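Comparing Two Grippers for Taking Apart Desktop Computers
Student project report, Drestik Lab course
Rakiya Iyamu and Oluwatosin Oyelaran
Submitted 09/04/2021

Why we picked this

When we signed up for the project course, neither of us had a robotics background to brag about. Rakiya came from materials recycling and Oluwatosin had spent two summers repairing office computers, so between us we knew a fair bit about what happens to old machines and very little about what a robot arm can do with them. Our supervisor gave us a list of topics and the one about end-of-life electronics jumped right out at us.

The question we settled on was a modest one. If you already have an arm and you want it to help pull parts out of a desktop computer, which gripper should you put on the end of it? The lab had two that we could borrow for the whole term. One is a parallel gripper, which we call the Jeltby after the label on its storage box, with two flat jaws that slide toward each other in a straight line. The other is a linkage gripper that we call the Seltham, where the fingers are carried on a set of bars and swing in as they close. We kept the same arm, the same wrist camera and the same controller for both, so that the only thing changing was the hand.

What we had to work with

The computers were retired office desktops, donated by the department. We chose four tasks that come up early in a teardown: pulling a loose cable connector, lifting out a memory module, holding the case steady by its metal edge while a person undoes a screw, and taking hold of an expansion-slot bracket. Every unit was unplugged and had been sitting for a good while before we opened it, and one of us always had a hand on the stop button. We really can't recommend that last part strongly enough to whoever takes this over.

The arm was driven by hand from a small controller, with the wrist camera image up on a laptop. We had grand plans in May for letting the software choose the grasp by itself, and we did get as far as writing some of it, but it was clear fairly soon that we would be comparing our own code more than the grippers. So we put that aside (with some regret on Oluwatosin's part, who wrote most of it) and drove everything ourselves, taking turns.

We logged 1138 grasp attempts in total. Of those, 679 were with the Seltham, and the rest were with the Jeltby, which was away for a new jaw plate for part of the term. That makes the two sets uneven, and we come back to that below.
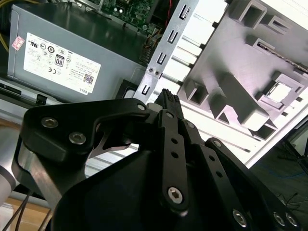
Figure 1. The linkage gripper at an open desktop case, from the wrist camera. The slotted bracket lies just past the ribbed fingertip.

How the two compared

The Jeltby was the easier one to learn, without any doubt. Its jaws go where you think they will, and when you line them up on a memory module they meet it squarely. If you are new to this, as we were, that counts for a lot! Rakiya had it pulling modules in her first afternoon. The trouble came with anything down inside the case. The body of the gripper is wide, and on the deeper grasps the housing met the drive cage well before the jaws met the part.

The Seltham took us much longer to get along with. Because the fingers swing, the tips move forward a little as they close, and for the first couple of weeks we kept bumping whatever we were trying to pick up. Once we learned to stop short and let the fingers come to the part, it became our favorite for metal edges and brackets. The ribbed pads held thin steel nicely, even at an angle. Connectors were another story - the pads are broad, and a small plug tends to get pinched along with its neighbor's wires.

Both grippers did poorly on connectors, to be fair, and we think a narrower fingertip would help either one more than any change to the controller.

Trouble with the camera

We hadn't expected to write a section about lighting, but we lost a lot of time to it. Bare chassis metal under the bench lamp goes nearly white in the wrist view, and then it is hard to tell a raised part of the panel from a sunken one. Fixing the exposure at 2000 (in the units our camera software uses, where we had started with the automatic setting) made things steadier, though dark parts inside the case got harder to see. A cloth taped over the lamp helped about as much as anything clever we tried.

The other thing is that the Seltham takes up a great deal of its own camera view. You get used to looking past the links for the tip, but a higher mount would be kinder to the driver. We drew one up and have left the files in the project folder under Ekpo, which is what we named the mount. It has not been printed yet.

What we would change

Firstly, even numbers of attempts for each gripper. Ours were driven by whatever was on the arm that week, and we got better at driving as the term went on, so some of the Seltham's good results may simply be ours. Secondly, we would write down the angle of the case for every attempt. We tilted it to suit ourselves and only started recording the tilt for the last 9 sessions.

For the next group, our suggestion is to start with the Jeltby on memory modules to get comfortable, then switch to the Seltham for brackets and panel edges, and to leave the connectors until someone has made slimmer fingertips. The spare pads and their screws are in the lower drawer, in the tin with the blue lid.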